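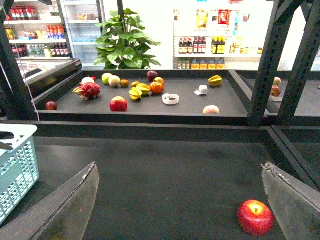

4. Ripening and storage of apples

4.1 Climacteric behavior

Apples belong to the climacteric group of fruits, along with pears, bananas and tomatoes. Respiration rises sharply at the onset of ripening and is accompanied by a rise in ethylene production. Grapes, cherries and citrus show no such rise and don't improve after picking.

Two terms are easily confused in the exam scripts:

Maturity - the fruit has completed growth on the tree and is able to ripen normally once detached.
Ripeness - the fruit has the texture, sugar level and aroma wanted for eating.

Fruit for long storage is picked mature and unripe. Fruit for direct sale can be left on the tree longer. A glossy skin is a poor guide to either. The red overcolor depends on light and on cool nights, and a fully red apple may still be starchy inside. The ground color, the green to yellow background under the red, is the better visual sign. It is often easiest to read in the hollow around the stem, where the red is thinnest.

4.2 The starch-iodine test

Starch is converted to sugar as the apple matures, starting near the core and moving outward. Iodine stains starch blue-black and leaves sugar unstained.

Procedure used in the practical:
1. Cut the apple across the equator.
2. Wet the cut face of the stem half with iodine solution.
3. Wait until the pattern stops changing.
4. Compare with the chart for the variety and write down the score.

Charts are not interchangeable between varieties. Last year Roland Clegg's group scored every sample against the wrong chart and had to repeat the work.

4.3 Firmness

Firmness is read with a penetrometer on peeled flesh, two readings per fruit on opposite sides. Press at a steady speed. A fast push gives a high reading. Let cold fruit come up to room temperature first, and use the same operator for the whole batch.

4.4 Cold storage

Lower temperature slows respiration. Most varieties are held slightly above freezing, but some suffer chilling injury (internal browning, soft scald) and need a warmer setting. Relative humidity in the course store is set at 92 percent. Drier air causes shrivel, while free water on the skin favors rot.

Controlled atmosphere storage adds low oxygen and raised carbon dioxide. Oxygen that is too low leads to fermentation and off-flavors. Excess carbon dioxide causes brown cavities in the flesh of sensitive varieties.

4.5 Worked case: the Cedora store

The Cedora store holds 800 crates of one variety, picked in September. Saqib Tarar's data set gives firmness and starch scores for 30 fruit at each of 3 sampling times. Plot both against days in store and mark the point where firmness falls below the buyer's limit. Note that starch scores stop being useful once the starch is gone - firmness keeps falling after that.

4.6 Mixed storage

Don't store apples with leafy vegetables, carrots or cut flowers. Ethylene yellows the leaves and turns carrots bitter.

Reading for next time: Ekua Acheampong's notes on ethylene blockers, sections 1 and 2. Penetrometers are signed out through Waqas Siddiqui.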